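# Tavside 50 Drip Irrigation Kit

The Tavside 50 is a gravity-fed drip kit for raised beds and small vegetable plots. It runs off a rain barrel or any raised tank and doesn't need a pump, a timer or household water pressure. One kit covers up to 50 feet of planted row.

We have sold the Tavside for several seasons. The current version has a larger filter screen and a brass shutoff in place of the old plastic one. Older kits can be upgraded with the parts listed at the end of this page.

## What comes with it

- 50 feet of half-inch supply line, coiled
- 43 drip emitters, push-in type
- Inline filter with removable screen
- Brass shutoff valve, 3/4-inch thread
- Two end caps
- Hole punch
- Ground stakes and a bag of goof plugs

The barrel is not included. Most customers use a food-grade drum or one of the Apaza rain barrels, which already have a 3/4-inch threaded outlet.

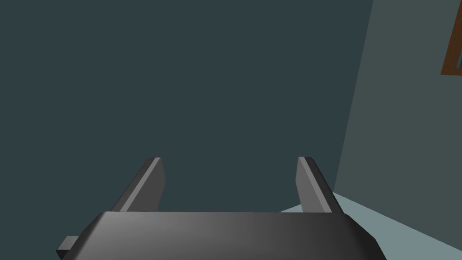 ## Setting up

The bottom of the barrel should sit at least 3 feet above the soil. Cinder blocks work well if the ground is level and firm. A full 50-gallon barrel weighs over 400 pounds, so build the stand before you fill it and check that it does not rock.

1. Thread the shutoff valve onto the barrel outlet. Use two or three wraps of plumber's tape.
2. Attach the filter with the arrow pointing away from the barrel.
3. Leave the supply line in the sun until it softens, then lay it along the row and stake it down.
4. Open the valve and flush the line before you close the far end.
5. Punch a hole next to each plant and press in an emitter until it clicks.
6. Fit the end cap.

If you punch a hole in the wrong spot, close it with a goof plug. Keep the line as level as you can. On a sloping bed, put the barrel at the high end and run the line across the slope.

## Flow and watering time

Flow depends on the height of the barrel and drops as the barrel empties. Plants near the end of a long line will get a little less than the ones near the barrel. For tomatoes and peppers we suggest starting with a two-hour run in the early morning, then digging down a few inches with a finger to see how far the water went. Lettuce and other shallow-rooted crops need shorter runs more often.

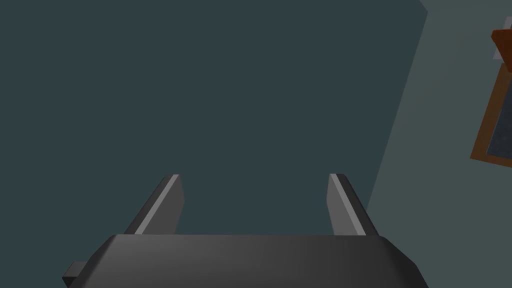 For plots longer than 50 feet, use a second kit on its own barrel or split the line at the tank with a Tukberg two-way manifold. Joining two kits end to end is not recommended. The last emitters will barely drip.

## Care

Rinse the filter screen every two weeks, or weekly if your barrel collects from a shingle roof. A clogged emitter can usually be cleared by pulling it out and soaking it overnight in white vinegar. Drain the line and bring the filter and valve indoors before the first hard freeze. The supply line can stay outside all winter if it is empty.

## Replacement parts

- Filter screen, pack of two
- Emitters, pack of 10
- Brass shutoff upgrade for older kits
- End cap
- Supply line by the foot, or on a 1,000-foot roll for growers

## Ordering

The kit ships from the Pralimeck warehouse. Orders placed before noon usually leave the next working day. Spring is our busiest time, and we close for stocktaking in the second half of December.

School gardens and market growers can write to Emmanuel Urio at the sales desk for pricing on larger orders. Include the length of your rows and the size of your tank.

Unused kits can be returned as long as the line has not been cut or punched.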